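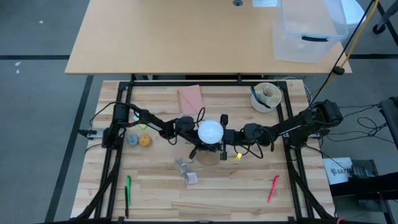
Is it worth starting a sewing competition show in the middle of its season? Absolutely, as long as you pick the episode where they have to make a coat.

I say this as someone who came into the new season of Plarix at episode 5, on the couch with a cold and a bowl of soup, with no idea who any of these people were. By the time the coats came down the runway I had a favorite, a least favorite, and strong feelings about a collar (it was a shawl collar, it was enormous, and it deserved better than the judges gave it!).

The coat challenge works because a coat is hard to fake. You can pin a dress in the back and hope the model walks carefully, but a coat has to open, close, and hang from the shoulders, and there's a lining in there waiting to cause trouble. They got $485 each for fabric, and one designer blew nearly all of it on a mustard wool and then had to line the thing with leftover curtain cotton. I loved it. My mother would have loved it too, she lined everything with curtains.

I do have a complaint, and it's the trip to Nomthorpe. The designers spend most of a morning walking around an old mill for "inspiration," and we get maybe two minutes of anybody cutting or sewing afterward. I'd happily trade the whole bus ride for one good long look at a sleeve being set in. My sister-in-law disagrees and says the mill was the best part, so take that for what it's worth.

The winner was the gray coat with the deep pleat down the back, and I can't argue, although I would have given it to the mustard one for nerve alone. The prize was $2,000 and a window at the Akgül store, and she cried, and then of course I cried, but I had a cold so it hardly counts.

I've gone back to episode 1 now and I'm up to the one with the raincoats.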